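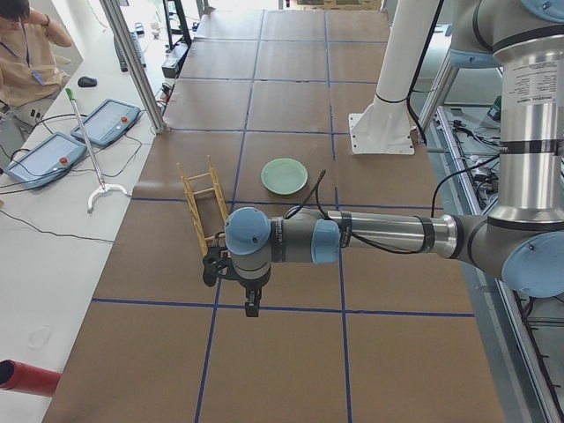
Tips for the practice table, from the robot club in Prencombe. Cover the table with brown paper before you put any tape, and change the paper when it gets wrinkles. We make our cells with blue tape, and the yellow rack and the green plate each get a place on this grid before the arm moves. Pull the tape tight between two people, then press it from the middle to the ends.

Keep the teach pendants on the side bench, with the red stop button free from cables. Our team Orier lost 50 points in October for a cable mistake.

Old tape comes off easier if you pull it slowly and low.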